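November 26, 2018
Swab recovery, surface residue method, cont.

Aim: find out why recoveries from the coated coupons have drifted down from those Junhao got in June. Same detergent (Merker), same coupon stock, new batch of swabs.

Spiked 12 coupons, left them on the bench to dry at 21 °C, then swabbed in two directions with a fresh swab for each pass. Extracted in 16 ml of diluent. Blanks run first and last. Blanks clean apart from a small early peak, also present in the diluent alone, so ignored.

Results uneven. The second pass picks up more than it should, which points to the first swab being too wet. Edin presses his against the tube wall before use and I do not. The written method says "remove excess" and leaves it there.

Wooden-stick cotton swabs are for rough cleaning only and stay in their tub in the green bin. They are not to go into extraction tubes. Marcelle ran one in diluent last month and got a broad hump under the analyte.

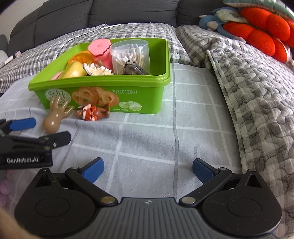

Repeat with wetting controlled

Swab dipped, pressed twice against the wall, rolled once. Edin did half the coupons, I did the rest. Spread between us is now small enough to live with. Overall recovery still a little under the June figure, so wetting is part of it but not all.

Other suspects:
- drying time (Junhao's notes do not give one)
- age of the Dratosix stock solution, opened by Bernadette, no date on the label
- extraction by hand shaking instead of on the Ekska shaker, which is still out for repair

Fresh stock to be made up before anything else is changed. Teodoro wants the 2 ml vials kept until the integration has been checked, so they are in the fridge, top shelf, left.
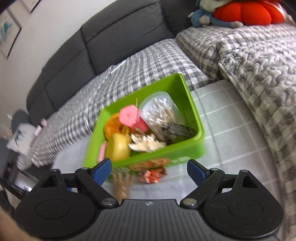

Green bin, cotton swabs in the clear container at the back right.

To do: reword the wetting step in the method. Ask Junhao about drying. Date the stock bottle.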